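Como arrumar canecas e copos numa prateleira de três andares

Quem tem bancada pequena sabe como as canecas se espalham! Duas ao lado da pia, uma perto do micro-ondas, os copos das crianças empilhados em qualquer canto... Uma prateleira oval de três andares resolve isso num espaço mínimo, e montar o cantinho é uma delícia. Vamos lá?

O que você vai precisar

Uma prateleira de três andares (a minha é da Vivora e tem 38 cm de altura)
Canecas e copos de uso diário
Pano de microfibra
Pés adesivos de silicone, se a bancada for muito lisa (usei os da Tekex, cartela com 13)

Passo 1: escolha o que fica

Tire tudo do armário e separe só o que você usa toda semana. Sim, tudo mesmo! As canecas de visita, as lascadas e aquelas de brinde podem ir para outro lugar. Aproveite para conferir o peso: no manual da minha prateleira, cada andar aguenta até 590 g, então aquela caneca enorme de cerâmica grossa fica melhor embaixo ou no armário.

Passo 2: seque bem

Passe o pano por dentro e por fora, com atenção ao encaixe da asa, que adora guardar água. Limpe também as bandejas e os pinos antes de colocar qualquer coisa.

Passo 3: comece por baixo

Ponha as canecas mais pesadas no andar inferior, de pé e com um espacinho entre elas. Vire as asas para fora, para pegar com uma mão só de manhã cedo. No andar do meio vão as mais leves, e se alguma tombar, endireite antes de seguir.

Passo 4: copos no topo

Os copos plásticos ficam em cima, de boca para baixo, e assim não juntam poeira. Deixe pelo menos 2 cm até a borda e empurre para o centro qualquer um que esteja sobrando para fora, como o copo da direita na foto.
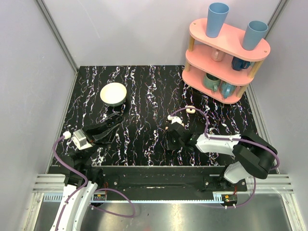
Passo 5: ache o melhor canto

Um canto do fundo da bancada é perfeito, porque sobra a frente livre para preparar o café. Gire a prateleira até alcançar todas as asas sem esbarrar nos pinos. Depois brinque com as cores! Eu adoro misturar tons claros com uma caneca bem escura no meio, fica lindo.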